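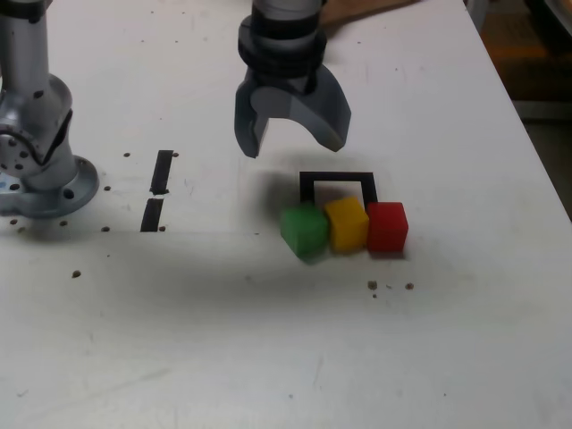 Photo: from the Undonero trial, my own

Ok so the Undonero subscription. Quick notes before I forget, proper writeup later maybe.

It's a monthly software plan from Drarari for people running small robot arms. 169 a month, 7 day trial, cancel whenever. You keep your own hardware — they only do the motion planning, the grip settings and a dashboard you look at in the browser. I've been on it since February and have mostly used it for block work. Pick up, put down, line up, repeat. Not glamorous.

Setup was slow. The installer asked for a licence key twice and the Longo plugin (needed for grip force, sold as "optional", hmm) wouldn't load until I rolled back a version. Lost an evening to that. Support answered the next morning, polite, sent me a link I already had.

Once it's going it's pretty good though. You set a start zone and a target, pick a block size, hit run. Straight rows are easy. Tight rows less so, the fingers want a bit of space either side and teh default spacing doesn't allow for it. There's a slider for that, buried under Advanced, no idea why.
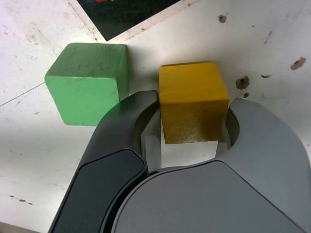

Yellow block in the grip, green one beside it.

Grip force is the bit I'd pay for. The old Vidano package I had before was all or nothing, full squeeze or drop. This one has a soft close and you can save it per colour or per shape. I've got a favourite for the wooden cubes and just leave it.

Stuff I don't like:
Log history is capped at 3000 entries, then it overwrites the oldest. No warning.
No export on the basic plan.
Dashboard logs you out constantly.
Colour labels are spelled "color" everywhere and you can't change it. Petty, I know.

Would I keep it? For now, yeah. If they drop the cap or let me export I'd go for the full year. If the price goes up I'm off back to my own scripts, which were ugly but free.

Haven't tried the two-arm mode yet. Wil post when I do.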